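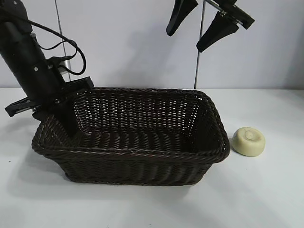
Course notes, week 4. Prepared by the module tutor, Stestley College evening programme. February 2026.

Can machines do the chores yet?

Read these notes before the session. They cover the first half only; the second half is the costing exercise, which has its own sheet.

The job we start with is a bar of soap and a basket. The soap goes in the basket. A child of three can do it, and so could you with your eyes shut once you had felt where the rim was. I have picked it because the people who sell household robots rarely do. They prefer laundry, or a dishwasher being loaded to music, and it is hard to think clearly about a job with that many parts.

1. What makes the job awkward

A round, thick bar on a flat table gives two fingers very little choice. They can come down on either side of it and squeeze, which needs the opening to be wide enough and the height to be right to within a few millimetres. Too high and the fingers catch only the bevelled edge. Too low and they press on the table. Now suppose the soap has been used. The shape has changed, the surface is slick, and a grip that held yesterday may send it across the room.

The basket brings troubles of its own. Woven sides flare out, so the opening is bigger than the floor, and a finger reaching down inside has to keep clear of the braid round the top. A light basket also shifts when it is knocked. Do you hold it with one arm and load it with the other? That is tidy, but you now have two arms working in a small space and each must keep out of the other's way. Colour matters less to us than to a camera: pale soap on a white table is a poor target, and dark weave hides its own depth.

2. What counts as "done"

Firms are vague on this and you should not let them be. The Kalaneck brochure in your reading pack says its arms "handle everyday bathroom items". It does not say how many tries were allowed, who put the soap back after a miss, or whether the basket was in the same spot each time.

Compare the Trirnis trial, also in the pack. It ran 180 attempts at a single tidying job and reported 99 finished without help. I think better of Trirnis for printing that than I do of any film I have seen this year. Even so, it is little better than half, on a clear table, with good light and no cat.

Ask the same four questions of every claim:

How many attempts, and were all of them counted?
Did anyone touch the machine or the objects between attempts?
Was anything moved, swapped or made dirty?
How long did one go take, from start to finish?

3. The shop floor is kinder

Packing soap into trays is old work for machines, and they are good at it. Every bar arrives the same way up, at the same spacing, and someone is paid to keep it so. The Lahtinen packing line visited in January has 16 stations, of which 11 run with no person beside them. The other five are where mixed gift baskets are filled. That is the household job, more or less, and people still do it.

Some of you will say this is only a matter of time. Perhaps. I have heard it said of towels for most of my working life — and I still fold my own.

For the session

Choose one chore you did this week that took under a minute. Write down each separate movement, including the ones you made to put right a slip. Bring it on paper, one side, and leave a wide margin for the costings.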